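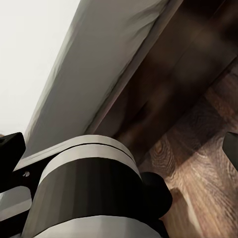
About Olleo Books

Last updated: November
Posted by the owner, 8.40 pm

Hello, and thanks for clicking through to this page (hardly anyone does, so I feel I can ramble a bit). I'm the person behind Olleo Books, a second-hand bookshop for children's and teenage fiction. I buy the books, clean the books, write the listings and stand in the queue at the post office with a trolley.

I started out with 80 paperbacks from my own old bedroom, mostly pony stories and boarding school ones, and I fully expected to sell about three of them. They went in a fortnight! A lady in Wales bought nine at once and asked if I had any more, so I went and found some more, and that was that. There are 1,205 titles on the shelves as I write this, and a lot of boxes on the landing that I haven't opened yet.

What I stock

Mainly series fiction for readers from seven up to early teens. Detective gangs, ballet schools, time travel, haunted lighthouses, summer camps, all that. I have a real soft spot for the long series that ran to forty-odd books and then vanished from the shops, and if you're stuck on the last two or three numbers of one, do write to me. I keep a wants list with 163 requests on it at the moment and I go through it every time a new box arrives. Some people have been on there for years (sorry), but I did find a very late Grustden Mysteries last spring, so there is hope.

I also keep a small shelf of picture books. They sell quickly and they're heavy to post, so you won't always see many.

How I grade them

I'm fussier than I used to be. "Very good" means clean pages, a firm spine and no writing except perhaps a name inside the cover. "Good" means it's been read and enjoyed. "Reading copy" means creases, felt tip, the odd biscuit stain, but every page is there because I've checked. Ex-library books are always marked as ex-library, stamps and all.

Postage and so on

Orders go out second class in card wrappers, usually the next working day. I don't charge extra for a second or third book as long as it all fits in the same parcel. If something arrives bent, tell me and I'll refund you.

Selling to me

Yes please! Send a list of titles or just a photo of the spines. I'm always after Orkari Island in the early covers, and anything from the old Wunderlich paperback range, where I'm still missing 47. I can't take encyclopaedias, annuals without their spines or anything that's been kept in a damp garage.

I answer emails in the evening once the parcels are packed, so give me a day or so. Schools and book groups are welcome to ask for a bundle price.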